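Second pair of arms gets the nod at Furnville

July 2022

Well, we finally have an answer on the money! I've been boring everyone at the tea point with this since spring, so bear with me while I bore you as well.

The Furnville workshop can go ahead and order a second two-armed robot from Gelska, plus the spares we left out last time (grippers, cables, a decent table). Finlay Gillies put the request in after our trial unit had been booked solid for 39 working days, with four teams all trying to squeeze into the same mornings. I was one of the people grumbling, so I'm very pleased.

We did get a rival quote from Kivum, and it was cheaper on paper, but by the time Po-yen Tseng had added the training and a service visit there was hardly anything in it. Sticking with the same kit means we can swap parts between the two, and I won't have to learn another set of menus – hurrah.

Delivery is quoted at eight weeks, though I'd pencil in a bit longer. The awkward bit is floor space. Ritchie, our other site, has offered a bay, but most of us would sooner shuffle the benches up here and keep both robots together. Po-yen wants rough layouts by the middle of August.

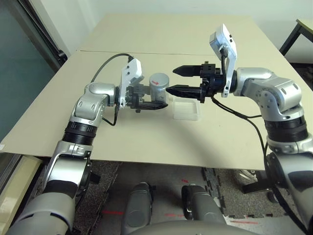 Canister work at the bench, with the left gripper holding on and the right one open.

Still to be settled is who pays for replacement gripper fingers. At present it all comes out of one pot, and about 2 per cent of the budget has been set aside for them, which sounds mean to me. If your team gets through more than its share, tell Finlay before the order goes in and he'll add some to the list.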